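How I Put Together a Photo Roundup Post That People Scroll to the End

I've been making photo roundups for my little blog for two years now, and I still get emails asking how I pick the pictures and what order they go in. So let's do it! Grab a coffee, because the picking part takes a while.

Start with a theme you can say in one breath. "Old portraits" is too big. "Portraits where somebody is looking away" is something you can search for. I keep my themes in a Voltell list (any notes app will do) and I had one sitting in there since May before I finally used it.

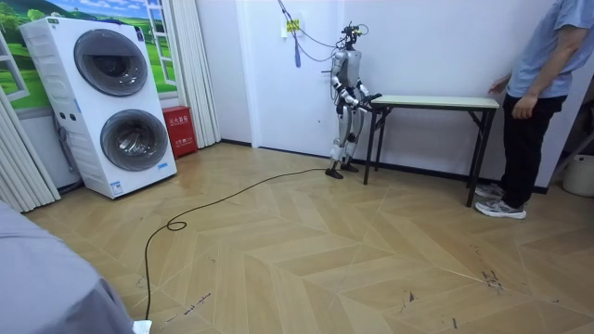
Next, collect way more than you need. My folder for the last roundup had 2988 pictures in it, which was silly, and I don't recommend it. Go through fast the first time and only keep what makes you stop. Then close the laptop and do something else, and come back the next day for a second pass.

I do my sorting in Udeck. Make a new board, drop everything in, and set the view to small thumbnails. If a picture still grabs you when it's tiny, it's a keeper. I cut mine down to 14 and that felt like plenty (my first ever roundup had way too many and people complained, fair enough).

Now the boring bit: find out who took each one. Write the photographer, the year and the place where you found it next to the file name. If you can't track down the photographer, email the site that posted it. If the license doesn't let you use it, drop it, even when it's your favorite. That hurts every time!
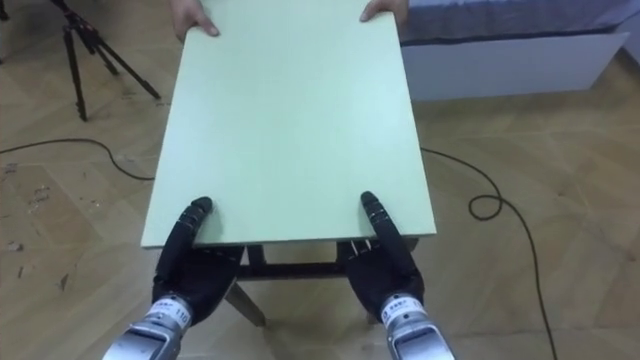
For the order, put your second-best picture first and save the best for near the end. Don't put two sad ones back to back. Keep captions to a sentence or two, with the date and the story, and leave out words like "shocking" unless you want readers rolling their eyes.

Last thing, preview it on your phone before you hit publish. Mine always has at least one caption stuck under the wrong photo.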